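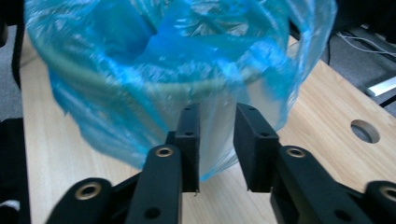 Blue bag, open, over a wooden tabletop.

Wemby Carry-On Duffle, 18 L

The Wemby is a small soft bag for people who travel with one change of clothes and not much else. It weighs 395 grams empty and folds into its own front pocket. We stock it in charcoal and in navy.

The 18-litre size is meant to slide under the seat in front of you. Airlines set their own limits and change them often, so check yours before you fly. If you need room for a second pair of shoes, look at the Detar, which uses the same fabric with a longer zip.

What's in it
Main compartment with a two-way zip
Outer pocket sized for a passport and boarding pass
Inside sleeve for a phone or paperback
Removable shoulder strap with a metal clip at each end

The strap adjusts with one buckle. It can be worn across the body or taken off and packed — most people leave it on. The base is a double layer of ripstop nylon. It isn't padded, so wrap anything breakable in a jumper.

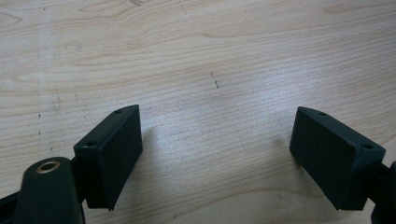 Ovov wrote to us in July to say the bag did 11 nights in Thailand with no trouble except the zip pull, which is small and hard to grip with sunscreen on your hands. We have since moved to a longer cord pull, and any Wemby bought before the change can have one fitted at no charge. Email the shop with your order number.

Care
Hand wash in cool water and hang to dry. Don't tumble dry or iron. Sand in the zip should be brushed out with an old toothbrush before you open and close it again.

Delivery and returns
Orders placed before 3 pm leave our warehouse the same working day. Unused bags can be returned with the tag still on. Colour swaps are fine if we have stock.

Also from this range
Detar Weekender
Tatlı Wash Bag — fits the outer pocket of the Detar, but has to go in the main compartment of the Wemby
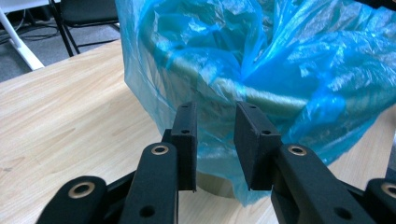

Round container lined with a blue plastic bag.

The Wemby is covered for 3 years against faults in the stitching, zips and clips. Fair wear, airline damage and cuts to the fabric aren't covered, but we sell repair patches in both colours.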